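Setting the grip on the right hand of the two-arm table cell

Applies to: Pultbridge training cell, both the real table and the simulated one
Last changed: Aug 9, 2025

Do this job after a hand has been swapped, after a finger cable has been tightened, or when long thin objects start to turn in the grip on the way to the board. Start in the simulated cell. The same settings file is then loaded on the real table, with a few extra checks given further down.

Before you start

Load the kitchen layout called Sturside. Send both arms to their rest pose and open both hands fully. Check that the log shows no joint faults. If it shows fault 12, the hand has not been zeroed and you need to do that first from the Service menu.

Save a copy of the present settings. The file is small and people still forget.

Setting the fingers

1. Open the Hand page and choose Right. Leave the left hand switched on but empty, parked over clear table. It should not move at any point in this job.

2. Set the closing speed to 4. The default is faster and tends to push a light object away before the thumb gets there.

3. Set the force limit to 788. This is a raw controller value, so do not try to read it as newtons.

4. Place the long green vegetable on the cutting board and run Pick Slow. The hand should come down from above and close on the upper part of the stem, with the lower end left free.

5. Lift a short way and hold. Look at the vegetable from the side and from above. If it swings, the grip is too near the end — move the grasp point towards the middle and run the pick again.

6. Lower until the free end is just above the grooves in the board. Stop there. If the fingers reach the rim of the board first, raise the wrist angle one step and go back to step 4.

7. Open the hand, send the arm home and repeat the pick until you get 12 clean ones in a row.

If the stem slips

Raise the force limit in small steps. Going past 2099 makes the controller cut out, and you will have to restart the hand. If it still slips below that value, the fault is usually in the finger order. Fingers that close before the thumb roll the stem sideways. Set the thumb to lead and drop the force limit back to where you began.

Moving to the real table

Copy the file across with the Cosgrove loader and keep the stop button within reach for the first run. Check the fingertip pads for wear and wipe them with a dry cloth. Run the first pick at half speed with no object, then with one. The full pad change we used to do each November has moved to the Ivano maintenance sheet.

Save the file under the hand's serial number and note the final force value in the cell log. 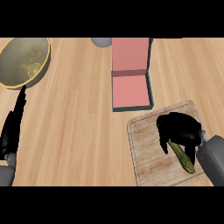 Right hand holding the vegetable over the grooved board, left hand empty. Simulated cell.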